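Home | About me | Recipes | Small flat | Archive

Learning to be a guest again

2026-02-02, written by Chukwu

When I moved to Orkden in September, I thought the language would be the hardest part. I had studied it for many years and I could read newspapers in it. But the hardest part was visits. In the town where I grew up, people came to our door without calling first, and my mother put water on the stove before she even asked why they came. In Orkden you are invited for a certain hour, and also, without any words, you are invited until a certain hour. It took me the whole winter to hear the second part.

My first invitation was from the neighbours on my floor, for tea at four. I arrived at twenty minutes to four, which at home is polite, because you can help in the kitchen. The door was opened by a man with wet hair and one sock. He was very kind. I sat alone in the living room with a magazine about Trondier, the lake where everybody goes in summer, and I learned the price of renting a boat there. It is 728 for a week. I still remember it, that is how long I looked at this page.

The second mistake was the food. I was asked if I wanted cake and I said no, thank you. Where I come from, this is only the first no. The host must ask again, and then you say no a little weaker, and the third time you accept. My neighbour said "all right" and put the cake back in the kitchen. I went home hungry and walked to the bakery before it closed. 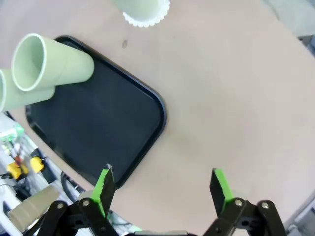 After that I made for myself a small rule: say yes the first time, even if it feels greedy. I practised it at work, with biscuits. The first few times my face became hot. Now I can take a biscuit like any other person, and once I have even asked for the second one.

Being the host was a different lesson. For my first evening I cooked for two days. My flat is 18 square metres, so there is no place for a big table, and people sat on the bed with plates on their knees. I had made four dishes and a soup. My guests had each brought a bag of crisps and, I found out later, had eaten dinner at home, since the invitation was for eight o'clock. In Orkden eight o'clock means drinks. Six o'clock means dinner. Seven o'clock I still don't understand and I avoid it.

They ate everything anyway, or they tried. One of them asked how to make the bean soup, and I wrote it on the back of a ticket for the Gikmont tram. I don't measure when I cook, so I invented the numbers. I wrote 900 grams of beans, and I am afraid that this is too much for a normal pot. If she reads this blog: please use half.

My mother asks on the phone if people visit me. I tell her yes, but they call first, sometimes two weeks before. She finds it very sad. I found it sad too in the beginning, and now I am not so sure. When somebody writes my name in a calendar for a day which is still far away, I also feel that I am expected.

Last week my neighbour with the one sock knocked without calling. He needed an onion. I put the water on before he finished the sentence, and he stayed until it was dark.

14 comments | 36 shares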